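Beddoe library to lend tools from August

The public library in Beddoe will start to lend household tools next month, beside its books and films. Members can borrow up to 3 items at one time and keep them for 28 days, the same period as for a book.
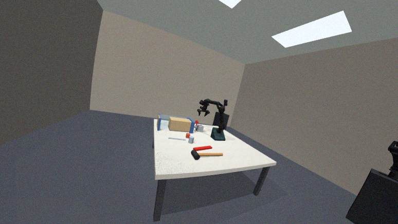 Page last changed: July, 16:40

The first collection has 84 items. Most of them were given by people in the town, and the others were bought from Plernier, the hardware shop in Mill Street, which offered a lower price. There are hammers, saws, spirit levels and two long ladders. Electric tools will be added later, when the library has found a person who can check them for safety.
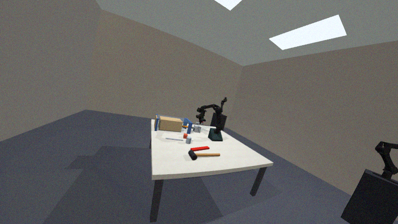

A similar service has been open in Trerkari for two years and is used mostly in spring. The library there says that few items come back late and that the ladders are always in demand.

Borrowing is free for adults with a valid card. Bookings can be made at the desk or through Flunow, the booking system which the library already uses for its meeting rooms. In a survey made in the winter, 499 members gave an answer, and the majority of them were in favour of the plan. Tools must be returned clean and to the main desk, as they do not fit in the book return box.

Recent items
Bus stop in Mill Street moved until autumn
Swimming pool opens one hour earlier
New bins for garden waste
Trerkari road bridge closed at night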